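La taza blanca: notas para la charla
Ponente: Nives Russo. Sala Mancuso, 30 minutos
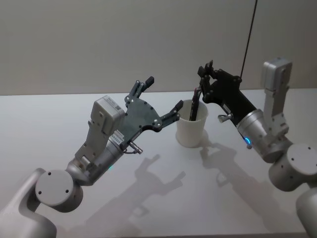 Taza blanca sobre mesa blanca.

Diapositiva 1. Saludar, dar las gracias a Elisa Mazza por la invitación. Dejar la foto puesta mientras entra la gente. Preguntar a la sala de qué color es la taza en la que desayunan y esperar respuestas.

Diapositiva 2. Por qué hablo de la taza blanca. Llevo años comprando vajilla para los comedores de Skolon y es la pieza que más se repone. El último pedido fue de 3000 tazas, todas blancas. El plato dura más y se discute menos.

Diapositiva 3. Blanco sobre blanco. Volver un momento a la foto. En una mesa blanca el borde de la taza se distingue peor que en una de madera oscura. En el comedor de Prarnus pusimos mantelitos grises y los usuarios mayores lo agradecieron. Contar lo que me escribió Awuor Kariuki desde allí (leer solo el primer párrafo de la carta).

Diapositiva 4. Capacidad. La de desayuno que pedimos es de casi 200 mililitros. Para café con leche se queda corta, para infusión va bien. Pasar la muestra por las filas y recogerla al final.

Diapositiva 5. El asa. Tienen que caber dos dedos. Si solo cabe uno, se agarra la taza por el cuerpo y quema. Enseñar los dos modelos que traigo en la bolsa, primero el estrecho.

Diapositiva 6. Manchas y desconchones. El té marca el fondo; bicarbonato y esponja suave. Taza con el borde saltado, se retira. Aquí Wycliffe Mbwambo suele preguntar por el esmalte mate: se raya con la cucharilla y no lo recomiendo para comedores.

Diapositiva 7. Almacenaje. No apilar más de tres. Baldas bajas. Saltar esta diapositiva si vamos mal de tiempo.

Preguntas. Modera Rebecca Sartori. La lista de proveedores está en la mesa de la entrada, junto al catálogo de Prallunix.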